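Looking After One Humanoid: speaker notes
Tuesday, second slot after coffee

Slide 1. Say hi, thank Zesari for the room. I'm the person who keeps our robot going, I don't write the clever software, so please save the learning questions for Sandamali Ranasinghe. We call ours Millet. I've got 18 minutes and I will talk too fast, so wave at me!

Slide 2. The morning check. It takes me 143 seconds when I'm awake (yes, I timed it, there was a bet). Hips first, then knees, then wrists. I move every joint by hand with the power off and I listen. A gritty wrist sounds like a pepper mill and you'll never forget it once you've heard one. Then shoes. People laugh at the shoes, but I check the soles every single day and the laces too, and I swap the pair when the heel starts to round off.

Slide 3. Cables. This is my long one, slow down here. We had 3 stoppages in May and every one of them was a connector at the wrist working itself out. Same arm, too. So now I leave a slack loop at each wrist, I tug each plug before we start, and I write the result in the log even when it's boring. The overhead line gets its own check: full reach, full bend, and watch what goes tight. If something goes tight with the robot folded over, I re-route it before anybody presses go.

(Ask who here has tripped over their own tether. Put my hand up first.)

Slide 4. Hands. Wipe them down between jobs, fingers open, and get in behind the knuckles with a dry cloth. The log says 1,909 hand cycles on the current set and I'm kind of proud of that. Spare set lives in the Lalura box on the bottom shelf, labeled left and right, after the morning I put them on the wrong way round.

Slide 5. Bathroom work. Low reach, knees bent, hard corners on both sides, so this is the setup where cable routing really earns its keep. Leave both pictures up and let people look.

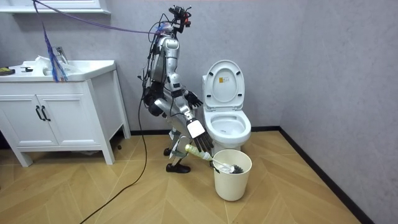

Brush job, bathroom setup.

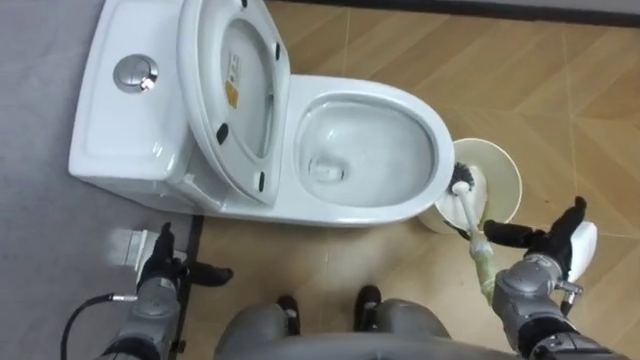
Hefin Prosser told me after the dry run that I make the slack loop sound too easy, and that on his machine a loop big enough for a full bend was also big enough to catch on a cabinet handle. He ties his in two places with a bit of stretch between them and checks it again at lunch. Fair point, so add it to slide 3 and ask the room what they do.

Slide 6. Log sheet, one page, take a copy from the table by the door. Questions until they kick us out.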